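Fludix Table Setting Notes

Version note: first public release, Monday, January 22, 2024

Summary

Fludix is a small image and annotation set covering everyday tableware on a domestic table. It contains still images of plates, cups, drinks bottles and a few related items, set out in the loose arrangements that occur before and after a light meal. Each image has a matching text record listing the items present, their relative positions and a short caption.

The set was put together by Briltau to support work on item naming and table layout description. It is small on purpose and is best used for checking a method, or for adding tableware to a larger collection. It is unlikely to be enough for training anything from the beginning.

Contents

The release has 100 images and 100 records, one record per image. Of these, 67 show the table partly set and the rest show it during clearing. The two groups are stored in separate folders, named setting and clearing. A record belongs to the folder of its image and the two should be moved together.

The top level of the archive holds:

setting — images and records for partly set tables
clearing — images and records for tables being cleared
terms.txt — the list of permitted item names, with notes
changes.txt — the change log
licence.txt — terms of use

Images are in JPEG format. Records are plain text, UTF-8, with one field per line. Field names are in lower case and are separated from their values by a colon. An empty value means that the annotator looked and found nothing to enter. A missing field is an error and should be reported.

Item names

There are nine permitted item names: plate, bowl, cup, mug, bottle, jug, cutlery, napkin and tray. Anything else on the table is entered in the remarks field in free text.

The distinction between cup and mug caused most of the disagreement during annotation. The rule finally adopted is that a mug has a handle and a cup does not. Material plays no part. A plastic tumbler is therefore a cup, as is a glass tumbler. A drinking vessel whose handle side is turned away is entered as a cup with the remark "handle not visible".

Plate and bowl are separated by depth. A dish with a flat inner well and a low rim is a plate. A dish with curved sides and no flat well is a bowl. Pasta dishes fall between the two and were entered as bowls throughout — this is a convention and users may wish to change it.

Bottles are entered once, with the cap counted as part of the bottle. A cap lying separately on the table goes in remarks. The contents of a bottle are described by colour only. Flavour, brand and type of drink are not recorded, even where a label can be read.

Colours

Colour is given in one or two everyday words. The list is open, but annotators were asked to avoid shop names for shades. Where two items on the same table have similar colours, "pale" or "dark" is added to one of them if this helps to separate them. It should not be read as a measurement.

Pinks and oranges need some care. Warm room lighting shifts both towards yellow, and a light wooden surface makes the shift harder to judge. Users who depend on exact colour should sample it from the images directly.

Position

Position is recorded from the camera's side of the table. The terms are left, right, near, far and centre, and two may be combined, as in "far left". No distances are given. An earlier draft used a grid, which was dropped when Vorkora's test users placed the same item in different squares depending on whether they went by its base or its top.

For tall items, position refers to the base. If the base cannot be seen, it is estimated from the visible part and the word "estimated" is added.

Record layout

A record contains the following fields, in this order:

surface: material and general colour of the table
items: permitted names, separated by commas
colours: in the same order as items
positions: in the same order as items
contents: what a vessel holds, if visible
remarks: free text
caption: one line, no more than 50 words

Sample entry 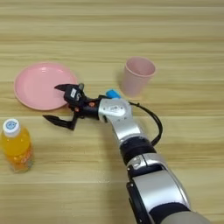 Pink plate, pale pink cup and bottle of orange drink on a light wooden table.

surface: wood, light
items: plate, cup, bottle
colours: pink, pale pink, orange with white cap
positions: far left, far right of centre, near left
contents: bottle, orange liquid; cup, empty
remarks: bottle partly outside image; label lettering not legible
caption: Pink plate, pale pink cup and bottle of orange drink on a light wooden table.

Checks

Every record was read once against its image by a second annotator. Differences in item name were settled using terms.txt. Differences in colour were settled by taking the plainer word. Position entries were changed only where left and right or near and far had been swapped.

A script supplied by Mosquera was used to confirm that the items, colours and positions fields contain the same number of entries. It does not test whether the entries are correct.

Known limits

Plates and cups are far more common than jugs and trays. Cutlery is entered as a single item however many pieces are present, so the set is unsuitable for counting tasks. Transparent glass is under-represented.

Food is seldom present and is not annotated beyond the remarks field. Tablecloths appear in the clearing folder only.

Changes planned

The next release will split cutlery into knife, fork and spoon. The existing name will be kept for mixed piles. Record files will keep their present names so that local corrections can be carried over.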